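Palesa Mkhize builds her robot in simulation first

Palesa Mkhize started with the gripper, and she says she would do it in the same order again. She works out of the shared workshop at Skallness, where she has had a bench since September, and most of what she does there happens on a laptop.

"People come over expecting noise," she said. "They get me moving a slider."

Her project is called Stumelus. The goal is a one-armed sorter that can pick up small blocks and set them down where it is told. She is building the bench and the controls herself. Before she runs anything on hardware, she runs it in a simulated room on her computer.

She set up the room over a weekend. The first version had a plain gray table, and her camera code handled it well. Then she swapped in wood with heavy grain and it started finding edges everywhere.

"It thought the grain was a block," she said. "I lost 13 evenings to that. I could have gone back to gray, but my bench at home is wood, so I had to fix it sometime."

The test itself is simple. There are two cubes, one teal and one pink. The arm has to pick up the teal one and stack it on the pink one, then let go. Each run starts with the cubes in new positions. She does 200 runs in a batch and leaves them going while she eats.

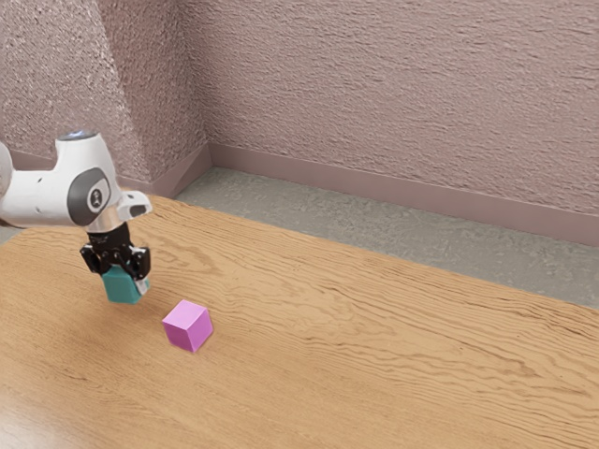

The grip gave her more trouble than the reach. In her early batches the fingers closed too hard and the cube shot out sideways. She turned the force down and it slid instead. Fabrice Chevalier, who has the next bench, told her to look at the friction setting on the pads.

"She had left it at the default," Chevalier said. "I did the same thing on mine."

The last batch she ran on Monday had 10 failed stacks. Most came from the pink cube being turned at an angle, so the two didn't line up. She is working on that now.

Her budget for the real parts is around $595, without the arm, which she hopes to share with another member. She has not set a date.

"I want one clean batch first," she said. "Then I'll go buy screws."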